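Halley Bodypack Recorder for Unscripted Television
Manufacturer: Nyitrai
Availability: Rental and purchase
Category: Cast audio

Overview

Halley is a body-worn transmitter and recorder for reality and other unscripted productions. It sends a live signal to the sound cart and records the same signal to internal memory, with matching timecode on both. If a cast member walks out of radio range, the internal recording continues and can be placed against picture in the edit.

The pack is worn on a waist belt, thigh strap or bra clip. It has no external display. Status is shown by a single LED under the battery door, so no light is visible on camera when the door is closed.

Specifications

Weight with battery: 90 g
Run time, transmitting and recording: 12 hours
Run time, recording only: not rated
Charge time from empty: 110 minutes
Packs per charging dock: 8
Microphone connector: locking, threaded collar
Timecode: generated in the pack, jam synced in the dock
Controls: recessed power switch, pairing button
Housing: black or beige

Operation

Packs are paired in the dock. Each dock slot assigns a channel name, which is written into the file header along with the scene day. Gain is set from the cart and can be changed while the pack is recording. The power switch can be locked remotely, and a locked pack will keep recording if the switch is moved.

The cart operator can mute the live feed of a single pack for bathroom breaks and medical or legal calls. Muting the live feed also places a marker in the internal file. Whether the internal recording is kept or paused during a mute is set once per production in the dock menu and applies to all packs.

Files are offloaded through the dock. The pack does not erase its memory until the dock has verified the copy. Formatting by hand requires the production passcode.

Use in reunion and confessional setups

For seated interviews the pack can be left in its slot and used as a wired recorder, with power from the dock. This removes the battery change from long reunion tapings. The dock fan stops while any slot is in wired mode, and charging of the other slots slows.

On the second season of Toltorholm, sound supervisor Braulio Ibarra ran two docks, one at the house and one at the interview stage. Channel names were kept the same at both locations so that story editors could search a cast member's audio without a conversion list.
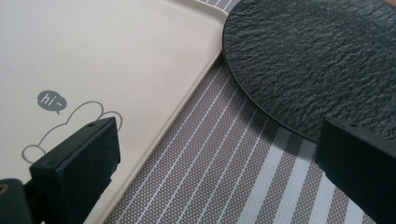
Can Halley packs be used with lavalier microphones we already own?
Any lavalier with the threaded connector will work without an adapter. Other connectors need an adapter cable, ordered separately, and the bias voltage must be checked in the dock menu before the microphone is plugged in.

In the case

Charging dock with power supply
Packs and batteries, one per slot
Waist belts and thigh straps
Threaded lavaliers, black or beige to match the housing
Offload cable
Printed channel labels

Rental

Rental is by the shooting week. Batteries are replaced each February across the rental stock. Bookings and technical questions go to Rania Erraji at the Itthorpe depot. Repairs are handled by Nuno Lobo; include the pack serial number and the dock log file.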